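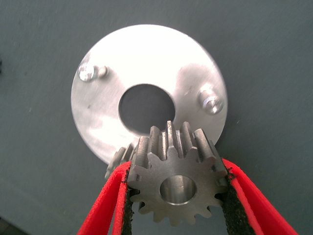 Aluminum disk with the big center hole, brushed face.

Platter weight / machined mat upgrades, anyone measured one?

grooveworn
Posted Monday, 7:14 pm

So Dremenham is now selling an aluminum platter upgrade for belt drive tables, and the copy on their page says it "unlocks the lower octaves." I've owned my table for 23 years and I wasn't aware the lower octaves were locked. They want $1,195 for it. No wow and flutter numbers, no before and after, no mention of what bearing they tested with. Has anybody here put one on a table and measured anything at all? I don't mean listened. I mean measured.

AlbyD
Posted Monday, 7:41 pm

I have one on my Nostar. Bought it used, paid a lot less than list. The bass is tighter and the backgrounds are blacker, and my wife heard it from the kitchen. I don't own test gear and don't plan to. Music is for ears.
- Alby Donnelly

grooveworn
Posted Monday, 7:52 pm

With respect Alby, did she know you'd changed it?

AlbyD
Posted Monday, 7:55 pm

She signed for the package.

rkarppinen
Posted Monday, 8:20 pm

More mass at the rim does raise the moment of inertia, that part is high school physics and I won't argue with it. A heavier platter smooths out fast speed errors from the motor. What it can't do is fix a slow drift from a tired belt or a pulley that isn't round, and those are what most people are hearing on old tables. It also loads the bearing. The Nostar bearing was made for the stock platter. Has Dremenham said what the thing weighs? I looked and couldn't find it, and for a product whose whole selling point is weight I find that odd.

Raimo

tonearm_tim
Posted Monday, 8:33 pm

They told me on the phone it was "substantially heavier." Than what, I asked. Than the original. OK then.

halfspeedHeikki
Posted Monday, 9:02 pm

I'm going to push back a bit. There's a habit on this board of treating anything you can't graph as a con. I ran the Halonen outer ring for two years and took it off to sell it, and I missed it. I put the stock setup back, same cartridge, same records, and piano notes had a waver I'd stopped noticing. I didn't want to hear that, I had a buyer waiting.

grooveworn
Posted Monday, 9:10 pm

Heikki, did you check speed after you took the ring off? And did you touch the belt while you were in there?

halfspeedHeikki
Posted Monday, 9:18 pm

I had the platter off, so yes, I touched the belt.

grooveworn
Posted Monday, 9:21 pm

Right.

halfspeedHeikki
Posted Monday, 9:26 pm

"Right" isn't an argument. A belt that's been off and on again settles in an evening. I listened for a week.

LeenaR
Posted Monday, 9:50 pm

I've got a test record and a free phone app and I did this in April with a friend's Vandmont platter, which is the same idea as the Dremenham for less money. 3,150 Hz tone, same belt, cleaned the pulley before both runs. There was a difference. It was smaller than the difference I got by moving the record a hair on the spindle, because the hole in the test record is a little off center, as they nearly all are. Once you've watched that on a screen it's hard to get excited about platters. I gave it back and bought a new belt.

Leena Riihimäki

AlbyD
Posted Monday, 10:04 pm

A phone app. Come on.

LeenaR
Posted Monday, 10:11 pm

It's one more phone app than Dremenham has shown us.

aleksi_m
Posted Monday, 10:30 pm

Can I ask the dumb question? I'm on a secondhand Nostar, first table, everything stock. There's a listing near me for one of these. Should I bother or get a better cartridge?

rkarppinen
Posted Monday, 10:37 pm

Cartridge. Before that, a belt and a drop of the correct oil. Before that, check it's level.

AlbyD
Posted Monday, 10:40 pm

Go and hear one first. Don't let this crowd do your listening for you.

tonearm_tim
Posted Monday, 10:58 pm

Their full turntable is listed at $3,452, by the way, and it ships with the stock platter. The upgrade is extra. If it's so audible, why isn't it on the thing to begin with?

halfspeedHeikki
Posted Monday, 11:05 pm

Car makers do that with wheels. Doesn't mean wheels don't matter.

grooveworn
Posted Monday, 11:12 pm

I wrote to Dremenham and asked for the weight, the runout and any speed measurement they've got. I'll post the reply if there is one. Leena, what was the belt you bought? Mine's due.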